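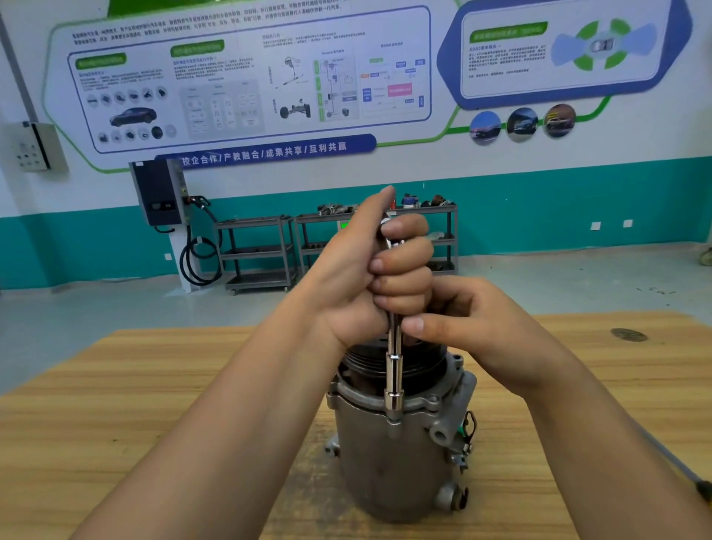
*Figure 7. Socket and extension on a fastener at the rim of the compressor housing. One hand holds the head of the wrench, the other holds the shaft.*

## 4.2 Loosening the housing bolts

Before you begin this section, the compressor must be already out of the car and the refrigerant recovered by a person who is qualified for it. If you did not complete Section 3, please go back. Do not open any bolt on a unit that can still hold pressure.

The steps are written for the Murus training bench set. If your workshop received the Ledivness set, the order of work is the same, but the extension bar may have a different length.

**You need:**

- socket wrench with extension bar
- sockets from the bench set
- L-shaped socket wrench
- small combination wrench
- flat-blade screwdriver
- paint marker and clean cloth
- safety glasses

1. Wipe the top of the workbench. Small metal chips under the compressor will make it rock when you pull.

2. Stand the compressor upright, with the pulley and clutch at the top. Turn it slowly until the first bolt is at the side where your stronger hand can reach it.

3. Look where the wire of the clutch goes. Keep it away from the socket and do not lift the compressor by it.

4. Make one line with the paint marker across each joint of the housing. You will need these lines in Section 6.

5. Choose the socket by trying it on the bolt head by hand. It must go down completely and have no play. When two sockets seem to fit, take the smaller one.

6. Put the extension bar on the wrench and pull lightly to check that it is locked. Set the socket on the bolt and keep the bar straight. A bar which leans will round the corners of the bolt head.

7. Hold the head of the wrench with one hand and guide the shaft with the other hand, as in Figure 7. Ask your partner to hold the compressor by the body when you apply force.

8. Loosen each bolt by a quarter turn only. Then go to the bolt on the opposite side, and continue crosswise until all are free.

> **CAUTION:** Keep fingers out of the grooves of the pulley while the wrench is under load. The pulley can turn suddenly.

> **CAUTION:** Do not put a pipe on the wrench to make it longer. If a bolt does not move, use penetrating oil, wait 9 minutes and try again. After a second try without success, call the instructor.

## 4.3 Bolts with little space around them

Some bolts are near the bracket, and the long extension does not enter there. For these we use the L-shaped wrench.

1. Rest one hand on the pulley and the body so that the compressor stays in its place.

2. Bring the L-shaped wrench from the side. Seat the socket end first, and only then pull the long arm toward you.

3. When the bolt is loose, remove the wrench and finish by fingers.

4. Put every bolt on the bench together with its washer, always at the same side. If a washer stays stuck on the housing, lift it with the tip of the screwdriver — gently, the aluminum is soft.

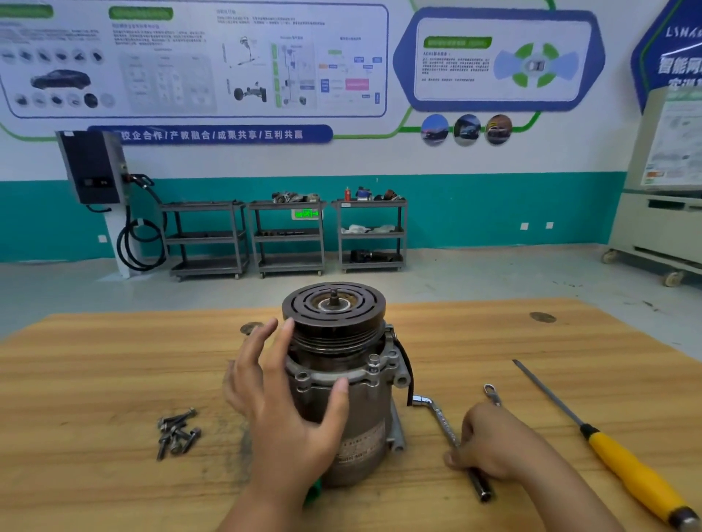 *Figure 8. Compressor with the clutch plate at the top. Bolts and washers are at the left, the combination wrench and screwdriver at the right.*

5. Compare the bolts before you store them. A longer bolt must return to its own hole, so write its position on the work sheet.

**Note:** The threaded shaft in the middle of the clutch plate is not part of this section. Do not strike it and do not hold it with pliers. Removing the clutch is explained in Section 5.

**Note:** Sheet 93 in the Pacheco folder has a blank drawing of the housing. Many students find it easier to mark the bolt positions there than to write them in words.

## 4.4 Before you leave the bench

- Clean the sockets and return them to their places.
- Put the bolts in a tray with the number of your group.
- Cover the open ports of the compressor with caps or tape.
- Sign the work sheet. The partner signs also.

Questions about this section can be sent to Katsuhiko Uchida. For missing tools, please ask Walter Cárdenas at the tool counter.

*Text revised March 9, 2025*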